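Zencombe Property Support
Ticket 2259
Category: Shared laundry / appliances
Subject: Pale specks on dark clothing, front loader
Location: Hayat building, ground floor laundry
Opened: 25/03/2020
Status: Closed, with one item carried over
Priority: Low

Initial report (tenant)

Dark clothes are coming out of the washing machine with pale specks on them. It started in February. Worst on a navy hooded top with a white zip trim and on anything black with a fuzzy surface. Light clothes go through the same machine and I can't see anything on them, though I suppose I wouldn't. The machine finishes its cycle normally and shows no error code. Clothes go from the light-coloured basket into the machine and back into the same basket.
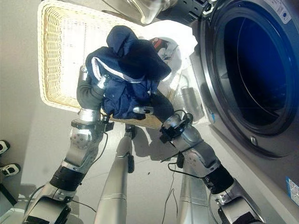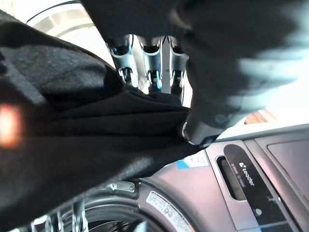
Dark clothing at the laundry. Specks are on the lower part of the navy hooded top, first picture.

Machine is the Leader front loader. Detergent is Orkadel powder, one scoop, in the main wash drawer. No fabric softener.

Update 1 (support)

Thanks for the report. Pale marks on dark fabric normally come down to one of the following:

Undissolved detergent. Chalky, can be smeared with a damp finger, usually disappears under the tap.
Lint. Fibrous, lifts off with sticky tape, does not smear or dissolve.
Tissue. Larger, soft, tends to sit in pockets and seams.
Limescale or drum residue. Gritty, greyish, less common with the water in this building.

Please carry out the tape test and the tap test on the navy top and report both. Pick a section with visible specks. Press clear tape down flat, lift, and look at the sticky side against something dark. Then wet a different speckled patch under the cold tap and rub gently with a thumb.

Please also confirm which program and temperature you use for darks, and whether white or pale items go in the same load.

Update 2 (tenant)

Tape test: most of the specks came up on the tape. They look like short fibres under a reading lens. White or off-white.

Tap test: the patch I tried had a few specks that went away when rubbed and some that stayed put. So possibly both kinds.

Program: Cottons, cold. Full drum or close to it.

Mixed load: I don't wash whites with darks. I do carry them in the same basket, whites at one end and darks on top. Didn't think that would count.

Update 3 (support)

Results noted. Mixed result on the tap test suggests two sources, lint being the larger one.

Carrying whites and darks together does transfer lint, particularly onto fleece-backed and knit fabric. A cotton towel sheds onto whatever is pressed against it. This would not usually be enough to speckle a whole garment, so the machine still needs checking. A blocked drain filter will let lint stay in the wash water and settle on the load during the final drain.

Filter check for this model:

1. Turn the machine off at the wall. Make sure there is no water visible through the door.
2. Put a shallow tray and an old towel on the floor at the front right corner.
3. Open the small flap at the base with a coin.
4. Pull out the short drain hose, lower it into the tray and remove the cap. Let it run until it stops. Expect to empty the tray more than once.
5. Refit the cap and push the hose back into its clip.
6. Turn the round filter anticlockwise and draw it out slowly. A little more water will follow.
7. Clear the filter and wipe inside the housing with a cloth. Check that the small impeller at the back turns when nudged.
8. Refit the filter until it stops turning. Hand tight only.
9. Run Rinse and Spin with nothing in the drum and check the flap area for drips.

Do not open the filter after a hot wash. Leave the machine for 2 hours first.

Update 4 (tenant)

Done. The filter was matted. It came out with a grey felt-like plug around it, a hair tie, a shirt button and what I think was a piece of label. Water smelt stale. The impeller turns, with a slight jerk as it goes round. Rinse and Spin finished without drips.

Also wiped the door seal while I was there. There was a band of lint in the bottom fold, enough to roll into a ball. Nothing in the manual on the shelf about cleaning the seal, but the manual is for a different model number.

Washed the navy top and two black jumpers on the same program as before. Fewer specks. Not gone.

Update 5 (support)

The jerk in the impeller is normal. It is a magnetic rotor and moves in steps.

The wrong manual has been noted and a correct copy will be left on the shelf.

As there are still specks, please repeat both tests on one of the black jumpers instead of the navy top. The navy top may still be holding lint from earlier washes. Cloth that has been through several bad loads won't clear in a single wash.

Update 6 (tenant)

Black jumper, one wash since the filter was cleaned.

Tape test: very little on the tape.
Tap test: what was there went away with rubbing. Left a slightly slippery feel.

So the jumper is mostly powder now? I hadn't changed anything about the detergent.

Update 7 (support)

Yes, that is consistent with detergent. With the lint reduced, the remaining residue is easier to identify.

Cold water, a full drum and one full scoop of powder is a common cause. The Orkadel scoop has lines on the inside. The top line is for heavily soiled loads. The load described needs the lower line.

Please check the drawer as follows:

Pull the drawer out until it stops, press the tab marked for release and lift it clear. Look for caked powder in the main wash compartment and at the back where it meets the outlet. Soak the drawer in warm water and scrub with an old toothbrush. Look up into the cavity with a torch. The water jets in the roof of the cavity should be open along the full width. Wipe off any crust. Refit the drawer dry.

Then change to the following settings for darks:

Program: Darks or Easy Care, in place of Cottons
Load: loose enough to fit a hand, upright, above the clothes
Powder: lower line of the scoop
Extra Rinse: on
Garments: inside out, zips done up

The hooded top should be zipped fully before turning inside out. An open zip catches on knits and raises the surface, and a raised surface holds more lint.

Update 8 (tenant)

Drawer had a hard layer of powder at the back, as thick as a coin. Jets on the left-hand side of the cavity were crusted over. All cleaned. It took longer than the filter.

I had been filling to the top line. Didn't know there was a lower one, as it is moulded in the same colour as the scoop.

Extra Rinse adds 26 minutes to the program. Is it needed every time? There is usually someone waiting for the machine in the evening.

Update 9 (support)

Use Extra Rinse for the next 4 dark loads, then try without it. If no chalky residue comes back, leave it off. The powder amount matters more.

Basket advice, following on from Update 3: keep whites and darks separate between the bedroom and the machine. A second basket is simplest. If there is only room for one, put the darks in a pillowcase inside it. A woven basket holds lint in the weave, so shake it out or go over it with the brush head of a vacuum now and then. If the basket is used for clean washing, it should be cleared of lint before clean darks go back into it.

Same applies to the white cloths and towels. Take them out of the basket before unloading darks on top of them.

Update 10 (tenant)

Vacuumed the basket. There was more in it than I thought, mainly in the corners and along the rim. Using a dark pillowcase for now.

Four loads done. No specks on the jumpers. The navy top still had a few after the first load and I took those off with a lint roller. Nothing new on it after the third.

Tried one load without Extra Rinse, lower line of powder. Tap test clean.

One other thing while the ticket is open. Is it all right to use the chrome hooks for hanging damp jumpers? Somebody had a heavy coat there last week and I wasn't sure what they are rated for.

Update 11 (support)

We have no rating on record for the hooks. Please use them for light items only until the fixings have been checked. Damp knits should be dried flat in any case, as they stretch at the shoulders when hung. The rack in the drying cupboard is suitable.

A check of the fixings has been added to the next site visit and is carried over under this ticket.

Resolution summary

Symptom: pale specks on dark garments after washing. No error code.

Causes found: drain filter blocked with lint; lint in door seal; detergent drawer and jets partly blocked; powder overdosed for load and temperature; whites and darks carried in one basket.

Actions taken by tenant: filter, seal, drawer and cavity cleaned. Powder reduced. Program changed. Basket vacuumed, darks kept in a separate pillowcase.

Actions taken by support: correct Leader manual left on laundry shelf. Notice put up with the powder line marked in red and the filter steps from Update 3. Filter cleaning added to the monthly list for the Hayat laundry.

Parts used: none.
Call-out: not required.

Carried over: hook fixings, next site visit.

Note added after closing: the laundry notice gave the filter direction as clockwise. It has been reprinted. Anticlockwise to remove, clockwise to refit.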